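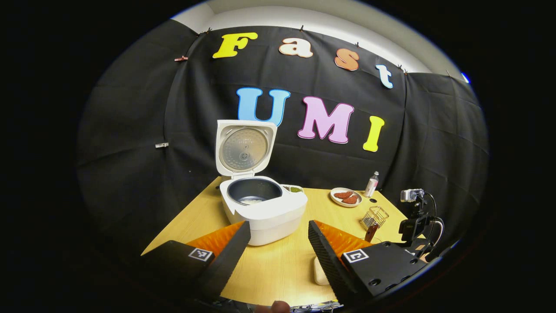 Figure 1. Cooker on the table with the lid fully open and a thin layer of rice in the inner pot.

Space and reach around a hinged-lid rice cooker

Waraporn Thongsuk and Oranuch Thepsuriya
Madach small kitchens project, final report
Submitted 31/03/2020

1. Background

The Madach project looks at how ordinary kitchen goods fit into shared student kitchens, where worktops are short and wall cupboards are hung low. Earlier reports dealt with kettles and toasters. This one deals with the rice cooker, in particular the type with a lid hinged at the back.

Makers usually give the size of a cooker with the lid closed. In use the lid has to be opened for filling, for serving and for cleaning, and in each case a hand, a paddle or a cloth must also reach the pot. The closed size is therefore a poor guide to the space needed.

The report covers two questions. The first is how much height the open lid takes up. The second is how the position of the lid affects the path of the paddle during serving. Cooking results were left out, as was the use of power.

2. Equipment

The test cooker is a small household model with a rounded, glossy white body and a dark grey nonstick inner pot. The underside of the lid carries a round brushed-metal plate, with a grey gasket around it. The lid was treated as a single part when measuring, and the inner plate was not taken off.

The table top used for the layout work has a wooden surface, 1118 mm long and 600 mm deep. A black cloth behind it stood in for the kitchen wall. The cloth is soft and hangs in folds, so it does not give a fixed rear limit. All depth measurements were taken from the front edge of the table instead.

Heights were measured with a steel rule and a set square. The layouts were drawn in Vidal, the drawing program used in the department, and were printed at one quarter scale for marking up by hand.

3. Height of the open lid

The cooker measured 183 mm from the table surface to the highest point of the closed lid. With the lid fully open the highest point was at 281 mm. The difference is 98 mm, so the cooker needs just over half as much height again once it is opened.

The figure of 281 mm is the height of the cooker alone. It leaves out the person using it. A paddle held upright in the pot may stand higher than the lid, depending on how full the pot is, and the hand is higher still. We did not set a single value for this, as the grip differed between the two of us by more than we could account for with one allowance.

The lid must also pass through its full arc. Its top edge moves up and back as it opens, and an object placed directly behind the cooker can stop it short. In the first layout a storage jar stood behind the cooker. The lid met the jar and stayed forward of its full position, partly over the pot opening.

4. Reach and path of the paddle

A wooden paddle was used throughout. It is brown, with a glossy handle that widens slightly at the top. When the handle is raised at the middle of the cooker it passes in front of the lid plate, as in Figure 2. From the front, the handle then overlaps the lower part of the plate. The small round vent on the plate lies higher up, below several short lines of dark print.

This matters for serving because the lid limits how far the paddle can be tilted back. Rice at the front wall of the pot is best lifted with the handle leaning away from the user, and the handle can then touch the plate. Rice at the rear wall calls for the opposite tilt and the lid plays no part. Turning the pot by hand between portions removed the difficulty, though it takes a second hand and a dry cloth if the pot is hot.

The white rim around the plate has curved ridges moulded into it. We noted these as places to wipe if the handle has brought rice into contact with the lid. Cleaning time was not measured.

Figure 2. Paddle handle raised in front of the open lid.

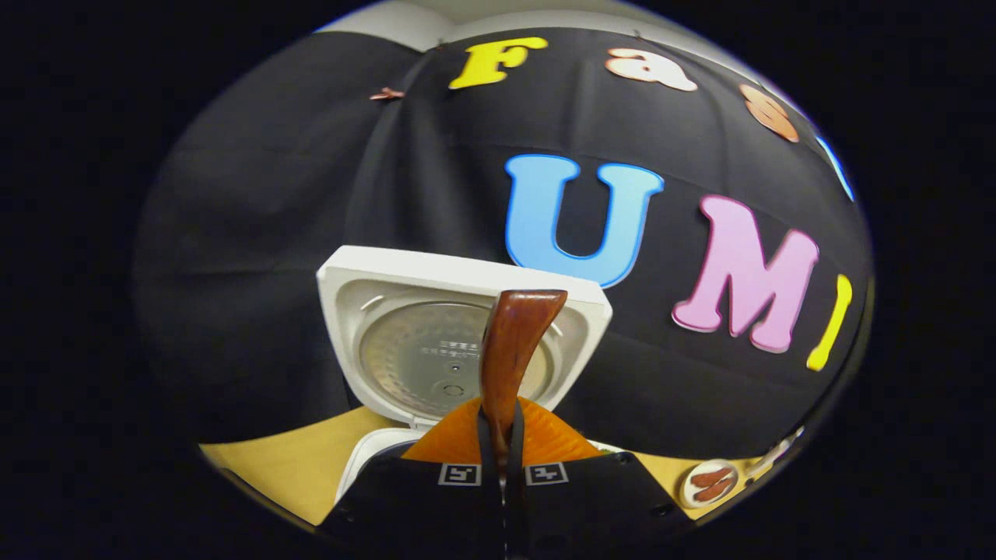 5. Layout drawings

Three layouts were drawn on the 1118 mm by 600 mm top. Layout A has the cooker in the centre, with bowls to the right. Layout B has it left of centre, turned slightly, with bowls to the right and the rice tub kept under the table. Layout C has it at the far left with its side against a wall.

Layout B was preferred. It leaves one long clear area for bowls and lets a right-handed user bring the paddle out sideways over the table, so that dropped grains land on the top and can be wiped up. Layout C frees more of the table, but the elbow is close to the wall and the side of the cooker is hard to reach with a cloth. For a left-handed user layout B should be mirrored. Neither of us is left-handed and the mirrored form has not been tried.

6. Limits of the work

One cooker was measured. Larger models have a longer lid and the open height cannot be scaled from our figures. The effect of steam on the underside of a wall cupboard was raised at the interim review and remains open. It was planned for April and has been passed to the next group.

7. Recommendations

Shelf clearance should be worked out from the open height and then increased to allow for the hand and paddle. The space directly behind the hinge should be kept clear. Kitchen plans that show a rice cooker should draw the lid in both positions, using a dashed line for the open one.

The layout drawings and the table of heights are kept with the other Madach reports.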